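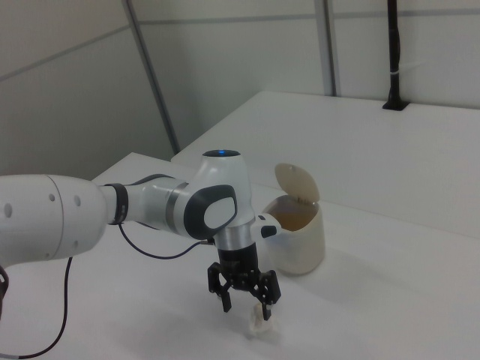

Cor Van Leeuwen

October

News > Members' notes > On the allotment

Well, the pumpkins are in! I'd put in Cletitz this year, the squat ribbed one, and a row of Mendia along the fence, and the Mendia beat it easily — my biggest came to 5 kilos, which my back noticed on the walk home. The slugs had most of the lettuces, mind you, and I've given up on celery for good.
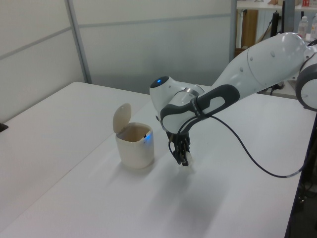
I've saved some 200 seeds and they're drying on the kitchen windowsill (sorry, family). If you'd like a few, drop an envelope in at plot 254 with your name on it and I'll fill it. Garlic next, once I've dug over the far bed and found where I left the good fork.

Contact the newsletter | © Mendia Lane Allotments | Back to top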